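Booking Terms and No-Shows at a Small Harbor Tour Operator
Student project report, Tourism Operations
24 Dec 2020

1. Background

The project looked at how a small boat tour company handles bookings, cancellations and passengers who do not turn up. The company is Horrocks Harbor Tours, which runs two boats out of Drellach from spring to early fall. The larger boat, the Lusent, does the wildlife trip and the sunset trip. The smaller one is used for private charters and is left out of this report, as charter customers sign a separate agreement.

Horrocks takes bookings through an online system called Trukosora, by phone, and at the ticket booth on the dock. The owners wanted to know whether their cancellation terms were being read and whether a change in wording would cut the number of empty seats.

2. Data used

We were given the booking records for one full season, ending in September. After test entries and duplicates were removed there were 4000 seats booked. Of these, 122 were recorded as no-shows. A no-show is a seat that was paid for or held, with no cancellation received before departure.

Sailings called off by the skipper because of wind or fog were taken out before counting. In those cases the passengers were offered a new date or a refund, so they tell us nothing about the terms.

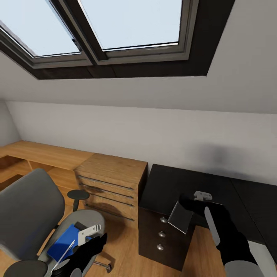

Phone bookings were harder to work with than the online ones. Staff wrote the party size in the notes field and often left the seat field at one, so each note had to be read and the seat field corrected by hand. This took up most of the second week. We would suggest making the seat field required on the staff screen.

3. Current terms

The terms are on a separate page of the booking site. A customer who cancels more than two days ahead gets a full refund. Inside two days there is no refund, but the booking can be moved once if seats are open on another trip. The booth staff explain this out loud when they sell a ticket. Phone staff are supposed to do the same – in practice it depends on how busy the line is.

The confirmation email gives the departure time, the dock and the parking directions. It does not mention cancellation at all. The reminder email goes out the evening before, which is already too late for a refund.

4. Findings

Most of the no-shows came from online bookings. Booth sales had very few, as people usually buy there on the day they sail. Sunset trips did worse than wildlife trips, and large parties did worse than couples. When a large party fails to appear it can leave one whole side of the upper deck empty, and by then there is no time to sell the seats.

We also read 9 email complaints about refused refunds. In 4 of them the customer said they had not seen the terms before paying. The others had seen the terms but thought illness should be an exception. The current wording says nothing about illness either way.

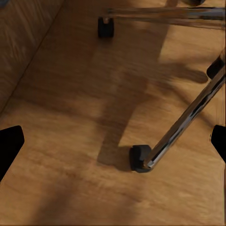
Figure 2. Wooden floor and metal furniture legs.

5. Recommendations

Put the two-day rule in the confirmation email, directly under the departure time. Send the reminder three days ahead, with a link to move or cancel the booking. Keep the evening message as well, but limit it to parking and weather.

State in the terms what happens if a passenger is ill. We do not recommend a particular answer, as that is a business decision, but staff should all be giving the same one.

For large parties on the sunset trip, we suggest a phone call the day before. The booth is quiet in the late morning and the calls could be made then.

6. Limits of the work

The records cover one season and one boat. We had no access to passengers who did not complain, and we could not check whether phone staff had read the terms to a given caller. Weather may also matter on days when the boat still sailed – a gray forecast could keep people at home, and the booking records do not include it.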